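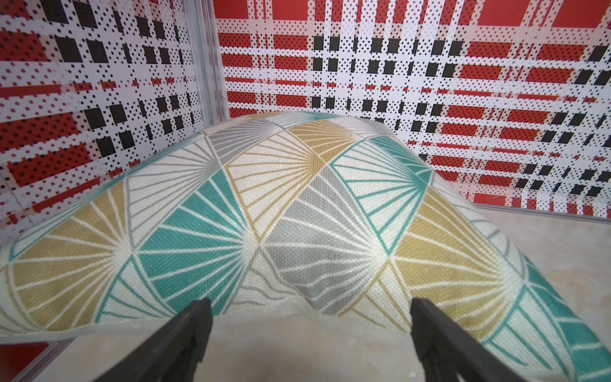 How often should you wash a wool blanket? Once a year is enough for most of them, and in between you can air it outdoors and brush it.

I got that answer from my aunt, Dorothy Hulme, who kept house with no tumble dryer and never ruined a blanket in her life as far as I know. I have ruined one. It was a cream double that went in at 40 by mistake and came out thick as a doormat. The cat had it after that.

June is when I do mine. The heating has been off for a few weeks, the beds are down to a sheet and a thin quilt, and there is usually a dry spell with a bit of wind. I start before eight in the morning so that the first blanket is on the line by nine and has the whole day.

Airing comes first, even for the ones I mean to wash. I hang them over the line for a couple of hours, turn them, and brush both sides with a clothes brush. A lot of what looks like dirt on a blanket is fluff and dust and goes at this stage. Some of them look so much better after it that I fold them up and leave the washing until next year.

For the washing I use the bath. The machine does have a wool programme and I trust it with jumpers, but a full-size blanket takes up the whole drum and doesn't get rinsed. Fill the bath a third full with cool water, cool enough that you notice it on your wrist. Put the wool wash in and swish it round before the blanket goes in. I have been using Dogar, which smells of very little, and before that I used Worum until the shop by the station stopped stocking it. Both did the job. Ordinary powder is too harsh and leaves wool feeling stiff.

Push the blanket under and press it down with your hands. Don't rub or twist. After ten minutes let the water out with the blanket still lying in the bath, and press as much water out of it as you can against the side. Then rinse. It takes two rinses for a thin one and sometimes four for a thick one. A cup of white vinegar in the last rinse helps get rid of the soap.

Lifting it is the hard part. A wet wool blanket weighs far more than you expect and if you haul it up by one end it will stretch. I roll it up in the bath, get both arms under the roll and put it into a plastic washing-up bowl to carry downstairs. Two people would be better.

If your machine has a slow spin, 300 or 400 turns, one blanket on its own will be fine in there for a couple of minutes. Mine will go that low but you have to hold the button down to make it. Otherwise lay the blanket on old towels, roll the lot up and kneel on it.

For drying I use two lines side by side, with the blanket over both so the weight is shared. Pegs leave marks, so I don't use any unless it is windy. Full sun is all right for white and cream. Anything with strong colours I dry in the shade, on the north side of the house, as I have a red one with a pale stripe down it from a very hot afternoon.

Cotton throws are much easier. Mine go in the machine at 30 and can be pegged out like a sheet. Check the label first, though, and if there isn't one, wet a corner with a damp white cloth and see if any colour comes off on it. Loose weaves catch on zips, so wash them on their own.

The other thing people ask me about is storage. Everything has to be bone dry, and I leave mine over the banister for another day after they come off the line. Then they are folded and put into cotton pillowcases, one to each. I tried the vacuum bags and didn't like how the wool came out in October, flat and creased, and one bag had let the air back in anyway. The pillowcases go in the chest on the landing. It was a Plivolus chest, sold as cedar, and I have my doubts about that, but it shuts tight.

I put lavender in as well. It smells nice and may or may not put moths off. What I rely on is taking everything out in August, giving it a shake and looking along the folds. Last year I found two small holes in the grey one and darned them with some leftover Rultska sock yarn. The colour is slightly off. It is on the side that goes against the wall.

This year's total is four washed, three only aired, and one still to do when the weather picks up again.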